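Avura Bath & Fixtures Support
Search tickets Search Type a ticket number or product Go

Ticket 3439: Paper holder with shelf keeps tilting, roll won't stay put
Opened in February by bokville_showroom

Hi all, me again from the Bokville showroom! I've got one of the black toilet paper holders with the little shelf on top up on the display wall, and it has been driving me up the wall too (sorry). The shelf tips forward, the spare roll slides toward the edge, and customers keep handing it back to me.

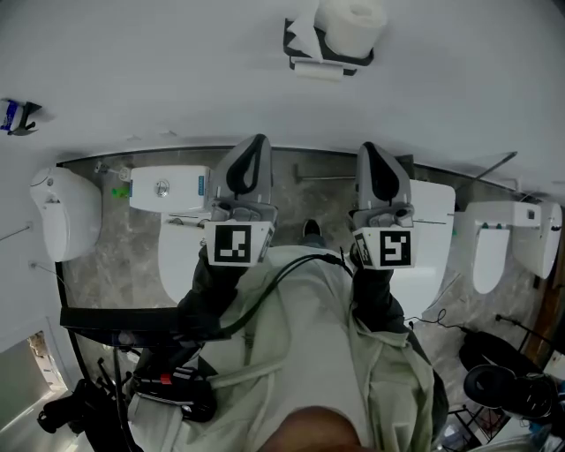 I'll keep everything in one ticket this time so you don't have to dig through three of them like you did with the soap dish business.

What it does: if I push down on the front lip of the shelf with one finger, the whole holder rocks forward a tiny bit and then stays there. Push it back up and it's fine for an hour or two. With a full roll standing on the shelf it sags on its own by lunchtime. The roll bar underneath doesn't seem to matter much, it droops with or without paper on it.

What I've got: the Pirnov holder, black finish, part 1381 on the box. It came with the wall plate, two screws, two plastic anchors, the tiny set screw and the hex key that I lost right away and then found in my apron.

First try, 9:20 am. Tightened the set screw from underneath. It felt snug, and the shelf was level when I walked off. I put the fat roll back on the shelf and went to sort out the price cards for the toilets. By 11 it was leaning again. Not a lot, but once you've noticed it you can't look anywhere else.

Second try, just before noon. Took the holder off the wall plate completely. The plate itself moved when I wiggled it, maybe the thickness of a coin, and the left screw just kept turning and never got tight. So there's my first real clue! The set screw was doing its job the whole time and I was blaming the wrong part.

Third try, after lunch. Pulled both screws. The left anchor came out with the screw and brought a sad little puff of wall dust with it. The hole is wider than the anchor now. I'm guessing whoever drilled it leaned on the drill a bit (could have been me, it was a long week when we set up that wall). The right one is solid, I couldn't budge it with pliers.

I did try the old trick of stuffing the hole with a matchstick and a bit of glue. Please don't tell me off, I know. It held for 20 minutes with the roll on and then the plate started shifting again, so I took it back out.

Questions for you:

Can I move up to a bigger anchor on the left side and leave the right one alone, or do they need to match? There's a bag of Mägi anchors in the back room, the gray ones, one size up from what came in the box, but the screw that came with the holder looks skinny in them.

Is there a weight limit for the shelf part? I couldn't find one on the sheet. People love to put their phones up there, and one lady set her whole purse on it while she was looking at the toilets.

And does the wall plate have an up and a down? Mine has a notch on one edge and I put it at the bottom because that looked right to me. The drawing is so small I can't tell.

Update, 3:45 pm. Your reply came through, thank you, that was quick! So: notch goes at the TOP. Mine was upside down. I flipped it, filled the old left hole, and I'm leaving the filler overnight like you said before I drill again. Holder is sitting on my desk for now and the spare roll is sitting on top of the holder, so at least it's being useful.

Update, next morning. Drilled the left hole fresh, used the larger anchor with the longer screw you suggested (32 mm, I had one in the odds and ends jar), kept the right side as it was. Tightened both screws a little at a time, going back and forth, then hung the holder and did the set screw last. Finger test on the front lip: nothing. No rocking at all. I'm so pleased!

Update, closing time. Still level with a full roll on the shelf. I've pressed on it every time I walked past, which is a lot of times. The only thing left is a faint ring of filler showing beside the plate, and I'll touch that up when I find the wall paint.

Could you leave the ticket open until the end of the week? If it hasn't drooped by then, go ahead and close it. And if there's a bigger version of that instruction drawing, please send it over and I'll tape it inside the cabinet with the spare parts.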